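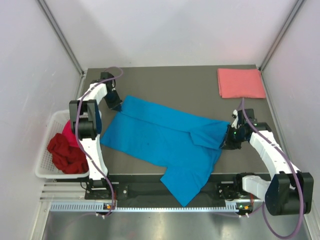

Laundry and Linen Care

Folding Large Cloths on a Small Surface

Residents of Tasora House often ask the Housekeeping Office how to fold a tablecloth, throw or single sheet when the only surface available is smaller than the cloth itself. The following guidance applies to flat cloths without elastic.

Clear the surface and wipe it before laying the cloth down. Crumbs and lint transfer easily to plain colors, and a small dark spot is far simpler to treat before folding than after a month in the cupboard. Check the middle of the cloth as well as the hems.

A large cloth may be laid diagonally, as with the blue one shown, so that a corner hangs over the front edge. The hanging part should be left alone until the upper edge has been dealt with. Pulling it up too early drags the rest of the cloth out of line.

Begin at the far edge. Take hold near both ends of the edge and turn it over into a long band, keeping the crease as straight as possible. Smooth the band from the center outward with the flat of the hand. If one side folds over into a triangular flap, open it and lay it again. A flap left underneath will make a ridge in every later fold.

Next, bring the hanging corner up onto the surface and smooth out any wrinkles. Fold the cloth in half, then in half again, until it suits the width of the shelf. Heavy cloths should be folded no more than 3 times after the first band, as thick bundles crease badly at the center.

Cloths must be fully dry before they are put away. Linen kept for guests should be refolded along different lines each September to prevent permanent creases.

Shelf labels and cotton storage bags may be obtained from Chepkoech Mwakalinga in Room 516. Questions about stain treatment should be addressed to Upendo Kinyua at the same office.

Last reviewed: Jun 21, 2022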